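Benchtop (kitchen)

A benchtop (also bench, kitchen bench; worktop in Britain, countertop or counter in Canada and the US) is the flat working surface fixed over the lower cupboards of a kitchen. Food is prepared on it and small appliances are kept on it, often for good.
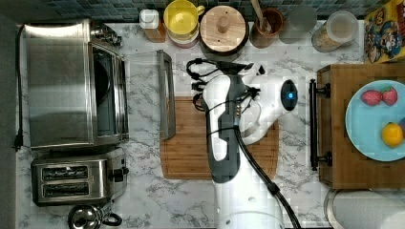 The word covers both the slab and whatever lives on top, as in "clear the bench". In Australian use it's nearly always one word for the surface and two for a bench top sold separately, though shops don't stick to this.

Surfaces

Natural stone, marble included. Takes cold well, good for pastry. Marks with lemon juice, vinegar, wine. Needs sealing, how often depends on the stone and who you ask.

Marble-patterned surfaces. Grey veining on white is the common pattern and is sold in several materials, from printed laminate up to porcelain slab. Hard to tell apart in a photo, easier by touch or at the edge. Care differs a lot, so check what it is before putting anything acidic or hot down.

Laminate. Light, cheap, comes in long lengths. Swells where water gets into a join, usually behind the sink.

Timber. Oiled or varnished. Warm underfoot if you sit on it, as children do. Scorches.

Stainless steel. Standard in commercial kitchens, less so at home. Noisy. Scratches early and then evens out.

Appliances kept on the bench

Toaster oven (benchtop oven). Small electric oven, glass door, knobs down one side or along the front. Used for reheating, cheese on toast, small trays of biscuits. Gives off heat at the top, sides and back, so clearance matters and the manual gives the figure for the model. The top is not a shelf. It gets used as one anyway.

Toaster. Two-slot and four-slot are the usual types, with a lever at one end or on the long side. Crumb tray underneath, slides out, ought to be emptied more than it is.

Kettle. Electric kettles stay near the power point. A stovetop kettle has no cord and so drifts – hob to bench to hob. On stone or laminate it should go on a trivet straight off the heat.

Cords. Best kept short and behind the appliance. A cord lying across the work area gets wet, floury or cut, and one hanging over the front can be pulled by a child. Many older kitchens have a single double power point for the whole bench, which decides the layout more than any designer does.

Boards and trays

The chopping board is the most used loose item. Wooden boards often have a groove cut near the edge to catch juice from meat or tomatoes. Grooved side up for carving, flip it for bread if the other side is plain. A damp cloth underneath stops it sliding on a polished surface.

Wooden boards are washed by hand, wiped and stood on edge so both faces dry. Left flat on a wet bench they cup. Food-grade mineral oil when the timber looks pale and dry. Not olive oil, it goes rancid.

Baking trays take up little room on edge and a lot lying down. Stored upright in a cupboard rack where there is one. Those without a rack lean them against the wall, the oven or each other, and they fall over at night. Stainless steel trays will take a scourer, non-stick ones wont.

Containers along the wall

The back of the bench, against the splashback, is the usual spot for canisters, jars and bottles. It is the least reachable strip and the least useful for chopping, so little is lost. Problems are grease and steam. Anything within splash range of the stove gets a sticky film, lids first. Oil and spices keep better away from heat and light, a point made in most cookery books and ignored in most kitchens.

Mosaic splashbacks have far more grout than large tiles do. Dark colours, blues and greens for instance, hide splatter but show limescale. Clean with a soft brush and dishwashing liquid. The row of containers has to come off first, wich is why it gets put off.

Layout

Common advice is to keep one stretch of bench completely clear, next to the sink or between sink and stove. Everything else goes to the ends. Appliances at one end, containers at the back, board in the middle.

A bench survey by the Clostley home economics association took in 1,517 households and asked what stood on the bench overnight. The median was 6 appliances. The toaster came first, kettle second, and 34 per cent had a benchtop oven. Households in the Urkberg district had the most on the bench and also the shortest benches. Survey didn't ask about boards.

The Samuel plan, taught in evening classes at Clostley, measures out the clear stretch before anything else is placed. Whatever does not fit afterwards goes in a cupboard. The Worilance plan starts from the power points and works outwards. It suits rented kitchens, where neither the points nor the bench can be moved.

Cleaning

Daily: crumbs off dry first, then a damp cloth, then a dry tea towel on stone or steel. Move the toaster, don't go round it.

Weekly: unplug and shift everything. Crumb trays emptied. Oven glass wiped once it is cold. Undersides of canisters.

Marble: pH-neutral cleaner only. No vinegar, no bicarb paste, no cream cleanser. Etching is damage to the surface, not a stain, and will not wash off – it has to be polished out.

Heat: a tray straight from an oven at over 200 degrees can craze laminate and may crack some engineered slabs. Use a rack or a board. Timber boards will scorch too but are cheaper to replace.

See also

Chopping board
Splashback
Toaster oven
Kitchen storage
Galley kitchen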